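We use cookies to remember your settings and to count visits to this page. Accept | Manage preferences

Gredomar Bench Arm with Wrist Camera – Equipment Page
Posted in August by Kerttu Rantala, Product Information

The Gredomar Bench Arm is a compact tabletop manipulator for small-container work in sample rooms, teaching laboratories and food preparation research. It is supplied by Kokkonen as a complete kit, comprising the arm, a two-finger gripper, a wrist camera, a controller and a license for the Prumurham task software. Customers may purchase the kit outright or lease it for a fixed term with installation included.

The arm was developed for users who handle loose goods in open dishes, scoops and bowls. Such containers vary in shape, have thick or uneven rims, and are seldom placed in the same position twice. The wrist camera travels with the gripper and supplies the close view that the software uses during the final part of an approach. A wooden bowl on a plain pale work surface is one of the standard setups for this part of the work.
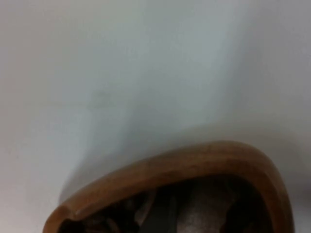
Does the arm need a second camera above the table?
A single wrist camera is sufficient for most tabletop tasks, although the controller has a spare port for an overhead camera where the work area is wide or several containers are in use.

Gripping a container at its rim

The gripper fingers are dark, matte and replaceable without tools. Grip force is set in the task file and may be changed between steps, so that a container can be steadied gently before it is lifted. For containers without a handle, the software offers two approaches: from above, with one finger on each side of the rim, or from the side, against the outer wall. The operator selects the approach when the task is first taught and may revise it at any time.

Roasted coffee beans are among the loose goods used in the Huscombe exercise set, which is delivered with every kit. Beans slide over one another when a container is tilted, and they rarely settle level.
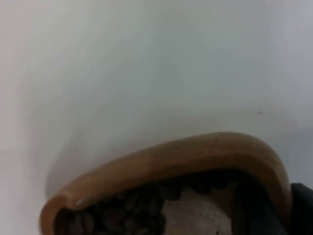

The exercise set also covers dried peas, wooden beads and short lengths of cord, in order of increasing difficulty. Each exercise has a written procedure, a starting task file and a results sheet. Raimo Keskinen, who edits the set, recommends that new operators complete the bean exercises twice – once with the supplied file and once with a file they have taught themselves.

Recording and storage

The controller stores up to 2000 task runs before older records must be moved to external storage. Each record contains the camera images, the arm position and any operator notes. Records may be exported in open formats, and no network connection is required for recording or playback. Institutions that restrict network access in their laboratories may operate the kit entirely offline.

Installation and training

Installation is carried out by a Kokkonen technician and is normally completed within one working day. The arm clamps to any rigid table edge. Training for up to 5 operators is included in the purchase price and is led by Tyyne Toivonen or Ibsa Hadgu. Additional places may be booked through the training office.

Ordering information

Catalog number: 2257
Lease term: 130 weeks, renewable
Included: arm, gripper, wrist camera, controller, software license, Huscombe exercise set
Sold separately: overhead camera, soft finger pads, transport case

Requests for quotation should state the intended table dimensions and the type of container to be handled. Questions concerning existing orders should be directed to Joni Karppinen at the Kokkonen customer desk. Replacement fingers are held in stock and may be ordered without a service contract.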